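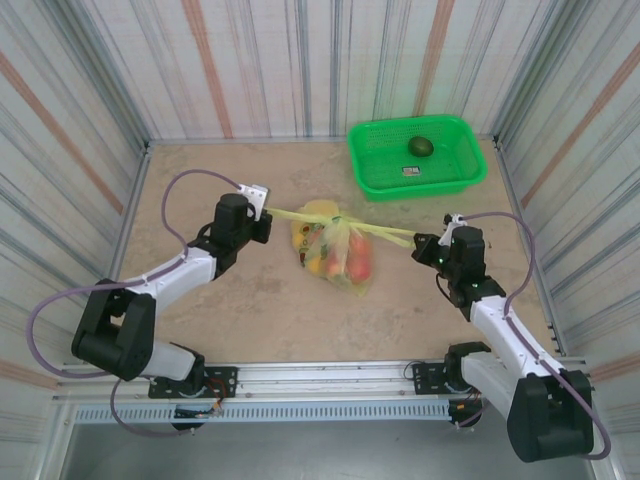

Unit 5: Chores as Benchmarks

Handout for the automation elective, Gebru Technical Center. Read before the lab. Revised May 19, 2020.

5.1 The question

The question for this unit is whether a machine can do ordinary chores yet, in a house or on a shop floor. Stated that way it has no answer. A dishwasher does a chore. So does a bottling line. What students usually mean is narrower: can one general-purpose machine, with arms and hands or something like hands, take over a chore in the place where a person does it now, using the same objects, with no rebuilding of the room?

For that version the answer as of this term is: some steps of some chores, under supervision, slower than a person. The rest of the handout is about which steps and why.

5.2 Terms

Task: a start state, an end state and a test for the end state. "Unpack the groceries" is not a task until somebody writes down where each item has to end up.

Step: a part of a task that can be scored on its own.

Rigid object: keeps its shape when handled. Cans, boxes, most tools.

Deformable object: changes shape when handled. Cloth, rope, film, bags.

Intervention: any human contact with the machine or the objects between start and end. Pressing the stop button counts. Moving a piece of fruit back within reach counts.

Workcell: the bounded space in which the machine operates, including floor, walls, lighting and fixtures.

5.3 Worked case: fruit in a plastic bag

Groceries are a good first case because everyone has handled them and no one thinks of them as hard. Consider two arms with small two-sided grippers, a thin plastic bag with fruit in it, and a basket. The task is to move the fruit from the bag to the basket. A person does this without looking very closely. Broken into steps:

Locate the handles. Thin film is a poor target for a camera. It is translucent, it reflects, and it never lies the same way twice. Depth sensors often return the fruit behind the film or nothing at all.

Grasp the handles. A small gripper can hold film well once it has it. The usual failure is closing on air, or on two layers when one was wanted. With two arms, each can take one end of a handle and pull it taut, and a taut handle is much easier to track than a slack one.

Open the bag. The shape of the opening depends on the load, the film and the direction of pull. There is no drawing to work from. Most published controllers for this step are either learned from demonstrations or tuned by hand for one kind of bag.

Remove an item. One arm now has to let go of the bag and reach in, and the bag tends to close when it does. This is where a second person, or a hook, is normally added. Write it down if you add one.

Place the item. The easiest step. A basket with a wide opening forgives an error that a shelf would not.

Note the order of difficulty. The steps that look like work to a person (lifting, carrying) are the ones the machine does best. The steps a person does without noticing are where the trials are lost.

5.4 Arithmetic of reliability

Suppose each of the five steps succeeds 9 times in 10, and assume the steps are independent. The whole task then succeeds 0.9 to the fifth power, or 59 times out of 100. Raise each step to 99 percent and the task reaches 95. A kitchen robot that drops or bruises something on five trips out of 100 is still not one that many households would leave alone.

Independence is a generous assumption. A bad grasp in step two makes step three worse — failures travel forward. Measured task rates are usually below the product of the step rates.

5.5 The shop floor

Zaltora, the packaging case from Unit 4, moves rigid cartons at a fixed height from a fixed conveyor. Its arm has completed runs of 2000 cartons without an intervention. The arm is not unusually good. The cartons are identical and the workcell was designed around them.

The Futen line tried the same arm on bagged spare parts in August and went back to manual packing. The bags slid, folded and stuck to each other. Nothing else in the cell had changed.

When reading any claim about automation, ask how much of the result belongs to the machine and how much to the cell. Plain walls, constant light and a clear floor are all help. They are legitimate help, but a kitchen does not supply them.

5.6 Lab preparation

Choose one chore from the Zirnden list. No pouring and no blades.

Write the start state, end state and test. Half a page at most.

Break it into steps and mark each object rigid or deformable.

Predict which step will fail most often. Predictions are collected before the first trial and returned with the results.

Bring spare bags if your chore uses them. Film stretches, and a bag that has been pulled many times is no longer the same object.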